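Speaker notes - "The Bag Talk," version for the Friday evening repair circle, 5/17/24

Slot is short, so skip the history of nylon if people look hungry. Start by holding up a bag. Any bag. Ask who has one at home they stopped using over one small thing. Wait for the hands.

Opening

Hi everybody, I'm Noemí Mendoza, I run the soft goods table at Geltik, and I love bags. I love the cheap ones and the ugly ones and the ones that came free with something. Tonight I want to talk about what holds them together, where they give out first, and what you can do about it with a needle, a bit of webbing and one evening.

(Pass the two sample bags around now, one down each side of the room. Ask people to turn them inside out. They never do unless I ask.)

Look at the inside first

I want everybody to get into this habit! The outside of a bag is what the shop wanted you to see, and the inside is where the sewing is. Find the seam allowance, the strip of cloth beyond the stitching. On a good bag it's wide enough to lie flat under your thumb and it's bound with tape or folded over so the edge can't fray. On a skimpy one you'll find a few threads' worth of cloth and a lot of fuzz.

The fuzz is the thing to catch early. Once thin polyester or nylon starts to fray back toward the stitches, the seam has less and less to hold on to, and one day you put a melon in there and the side opens up.

What to do with fuzz: trim the loose threads, then zigzag over the edge by machine or whipstitch it by hand. Some people run a flame along it. I've done that and I've also burned a hole in a bag that way, so I'd practice on a scrap. (Show the burned one. It always gets a laugh, let it.)

Seams on the outside

Now turn the bag right side out again and run your finger down a seam where two panels meet. Feel how it stands up a little? A folded, raised seam puts several layers in one place, and slippery fabric likes to pucker along it, with little puffs either side of the stitching. Don't try to iron the puffs out. A hot iron and thin synthetic cloth make a terrible couple. Puckering on its own is fine and the bag will carry just as much. What you're looking for is a stitch hole that has stretched into a slot, or a place where you can see thread bridging a gap.

If you find one, sew over it. Start well before the weak place and keep going well past it, in the old holes when you can. New holes in thin cloth are like the perforations on a coupon. 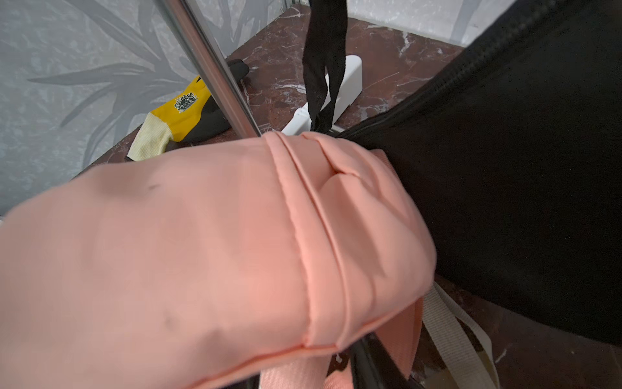

Tsutomu Oda would pick the webbing before the fabric every time, and when I asked him for one line to read out tonight he sent me a whole paragraph. He wrote that people shop for bags by color and then carry them by the strap, that he has thrown away plenty of straps with no bag left on them and hardly ever the other way around, and that a strap sewn into a seam with a single row of stitching ought to be resewn the day you bring it home.

I read that and cheered, apart from the part about throwing straps away. Keep your straps, Tsutomu!

Straps and webbing

So, webbing. (Hold up the roll.) It's a woven ribbon with ambitions. You can see the weave, you can feel it, and the tighter it is the longer it tends to last on a shoulder. A bag in salmon pink with webbing to match is a lovely thing, and a cream strap next to pink fabric makes me want ice cream, but cream does show every grubby hand. If you're replacing a strap, think about who grabs it and when.

The attachment I like is a box with an X in it. Sew a rectangle through strap and bag, then sew corner to corner both ways. Use polyester thread, the thicker kind your machine will still accept without sulking. On a thin bag put a patch of something sturdier on the inside first, a scrap of canvas or an old jeans pocket, so the stitches have something to bite on. I'll demo this at the table afterward and you can all have a go.

Common mistake, and I make it too: the strap goes on with a twist in it. Lay the bag flat, lay the strap flat, pin both ends, then pick the whole thing up and look before you sew. I once finished two beautiful boxes on a Trodley tote and had to unpick every stitch.

Length: put the bag on over your winter coat and measure then. We did our strap session last December, everyone came in a coat, and it was the best fitting we've ever had.

Zippers

(If we're running late, jump to cleaning.)

A curved zipper across the top of a black bag looks wonderful and works hard. The curve is where the slider wants to catch, so that's where you go gently. Close it with one hand holding the cloth taut behind the slider. If it's stiff, rub the teeth with a plain candle or a bit of dry soap and run the slider up and down until it loosens. If the teeth part again behind the slider, the slider is usually worn and the teeth are fine. Squeeze its two sides very slightly with pliers, a tiny bit at a time, and try it after each squeeze.

We keep spare sliders in the Lehner tin. Bring your old one so we can match the size.

Cleaning

Small dark marks on smooth fabric: start with lukewarm water and dish soap on a soft cloth, and dab. Scrubbing a coated fabric can take the coating with it. A scuff may never come out completely, and I think a bag is allowed a freckle. If it bothers you, a patch is a great excuse to use that one piece of fabric you've been saving.

Shake out the corners before anything gets wet. The crumbs in a bag corner turn to paste. Hang it open, upside down, out of strong sun, and let the webbing dry all the way through. It takes far longer than the cloth does.

Storing

Soft bags nest very nicely inside each other as long as the straps are tucked in. Leave the straps out and you'll pull one bag from the shelf and get the whole family. I roll mine and stand them in a Pesell crate with the handles up. Keep rods, tools and anything with a corner somewhere else - thin fabric pressed against metal for months ends up with a shiny line or a hole.

Work gloves get their own hook in my house. The coated palms pick up grit and I don't want that rubbing against a bag I've just cleaned.

Close, then hands-on

Ask again who has a bag at home that stopped working over one small thing. Tell them to bring it next time, with the strap if they still have it.

Tables: webbing and box stitch with me, zippers by the window. Webbing is cut in 80-inch lengths, one each, please share if you only need a handle. Thread is in the blue box. Machines off before you change a needle!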